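Bortolotti opens second packing room in Erenby

ERENBY - Bortolotti, the mailing supplies company on Flemska Road, has opened a second packing room in the building next to its main shop. The room has been in use since February and will be open to visitors on Saturday from 10 a.m. to 2 p.m.

The new space measures 3,319 square feet. It was previously leased to a flooring wholesaler and had been on the market for most of last year. Bortolotti took over the lease in the fall and spent the winter on lighting, a new loading door and the work tables.

Lucrezia Santoro, who manages the Erenby site, said the company had run out of places to put things. Finished tubes were being stacked in the hallway outside the office, and larger orders had to be packed in two shifts so that the pallets from the first could be moved out before the second began.

"We were walking sideways to get to the copier," Santoro said. "It was time."

Bortolotti sells mailing and storage tubes to print shops, map dealers, architects and fabric stores. Its best-selling line is the Iltent, a tube with a snug inner sleeve that comes in four lengths. The company packed 3,783 Iltent tubes in January, its busiest month so far. Santoro said part of that came from calendar publishers sending out late orders and that she expects a lower number in spring.

The work tables in the new room have white tops. Black slotted metal posts with rails across them stand at the far side, and fittings can be bolted on wherever they are needed. Santoro said the old tables were a mix of desks and doors on trestles, and all of them were a slightly different height.

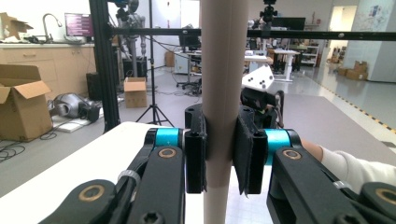 A tan tube held upright at a white table, with a slotted post and rail behind it.

Thicker tubes are packed separately from the light ones, which are bundled and banded by size. The thick ones go into cartons standing up, with a sheet of padding at each end. Santoro said laying them flat saves space in the carton but leads to more dented ends, and dented ends are the most common reason a customer sends an order back. The company logged 529 returned tubes last year.

Each tube is checked before it goes into a carton. Packers look along the seam for lifting, check both ends and make sure the inner sleeve slides without catching. Tubes that fail are set aside and sold at a discount from a bin near the front counter. Local schools buy most of them, according to Santoro, usually at the start of a term.

The move also frees up floor space in the main shop. The front counter will be extended toward the window, and the cutting station, where tubes are trimmed to order, will move out from behind the storage racks. Customers who come in for a custom length will be able to wait at the counter instead of in the stockroom doorway. That work is expected to take three weeks, and the shop will stay open throughout.

Two packing jobs have been added with the new room, and a third may follow before the end of the year. Applications can be picked up at the counter.

The Erenby planning office approved the loading door with one condition, which limits truck deliveries on the Mill Lane side to weekday mornings. Neighbors had asked for the limit at a hearing in the fall. Santoro said most of the company's pickups already take place before noon.

Rent and fitting-out costs were not disclosed. The current lease runs for five years. A storage loft above the room, with 1,448 square feet of floor, is not part of the agreement, though Bortolotti has the first option on it.

Visitors on Saturday should use the Flemska Road entrance. Parking is available behind the main shop, and seconds from the discount bin will be half price until closing.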